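Revised Practice for Tabletop Handling Takes Effect in February

The Zirosberg laboratory has adopted a revised set of working rules for two-armed tabletop handling. The rules apply to every station where a robot with humanlike hands moves everyday objects, including food and tableware. They replace the guidance issued under the Wokis program and will be binding on all staff and visiting teams from February.

The main change concerns the start of a session. Operators must now confirm that the tabletop holds only the objects named on the task sheet. Plates and bowls are to be set down before the arms are powered, and no one may reach over the table once the status light on either wrist is lit. Loose cables must be checked through the full travel of the arm. A cable that touches the table edge at any point is to be rerouted and the check repeated.
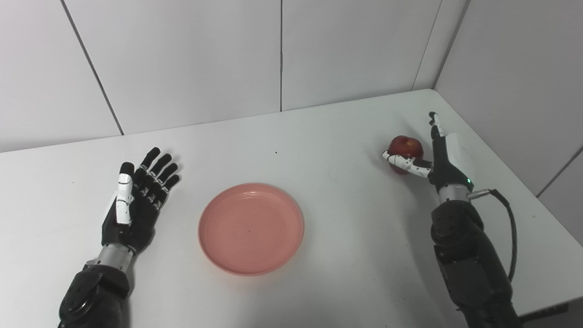 Grip limits have also been rewritten. Fruit and other soft items are to be held at the lowest setting that keeps them steady, and the hand not in use should remain open and clear of the object's path. An item that is dropped or marked must be recorded and taken out of use. Food handled at a station may not be eaten afterward, whatever its condition.

The review drew on 3243 recorded sessions from the Bastos and Zernby stations. Of these, 468 had been stopped early by the operator. The most common entry in the stop log was an object placed outside the agreed work area, followed by a task sheet that did not match the table. Reviewers also found that the reason for a stop had often been left blank. Section 13 of the new rules therefore requires a written reason before the next session may begin.

Each operator must complete a 60-minute refresher before working under the revised rules. Sessions will be held at both stations, and places may be reserved through the safety office. Printed copies of the earlier guidance should be returned to the same office or destroyed.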